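Ticket: Family blog, old posts show in wrong order and "once a year" reminder comes twice
Product: Statow (hosted blog)
Opened by: Mathis Masson
Status: solved, waiting for confirmation

First message

Hello. I keep a small blog about our family, mostly meals, birthdays and the little traditions we have. There are 460 posts in it. In March I moved it from my old provider to Statow with your import tool. The import finished without any error, but since then I have two problems.

1. The posts with the label "Traditions" are not in the order of their dates. Our pancake supper comes before the Christmas post of the same winter.
2. The yearly reminder, which sends a short mail to my relatives before the Bendbridge picnic, was sent two times. My aunt Stöckli answered both, very politely, and now she believes there are two picnics.

I use the normal theme and I did not change any code.
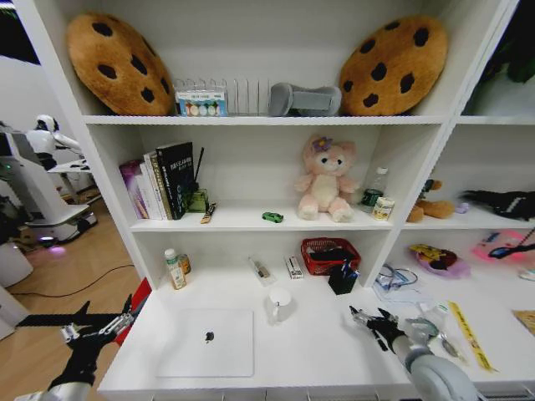 What I have tried so far:

- I emptied the cache in the settings and waited 25 minutes. No change.
- I opened the blog in another browser and also on my wife's telephone. The order is wrong there too.
- I opened one of the wrong posts and saved it again without changing a word. This post then jumped to the correct place, but the others stayed.
- I switched the reminder off and on. The list of planned mails still shows two lines with the same title.

I would prefer not to save every post by hand, as you will understand.

Reply from Statow support

Hello Mathis, thank you for the clear list. The import has kept two dates for each post, the one you wrote and the one when it was copied. Your label page is sorting by the second. Please go to Settings, then Posts, then Dates, and choose "Date written". After this press "Rebuild lists". For the reminder, please tell us which time zone is shown at the bottom of the Mail page.
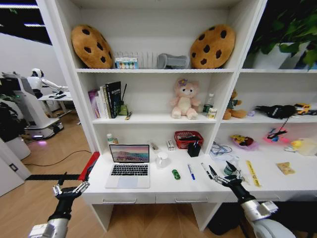
Second message

I changed the setting and pressed "Rebuild lists" at 10 in the morning. It stopped at the post about our cat Kisia and her first snow. This post is very long, some 3000 words, and I think it has a strange character in the title. I removed a small heart from the title and pressed again, and then it went to the end. The order is now correct on all the label pages I looked at.

The time zone on the Mail page was empty. I have set it to Paris.

Reply from Statow support

The empty time zone was the cause of the double line. Please delete the older of the two lines - the one without a small clock next to it - and save the page.

Third message

Done. Now there is one line only. I sent a test to my own address and received one mail. Please leave the ticket open until the next picnic mail has gone out, then I will write again.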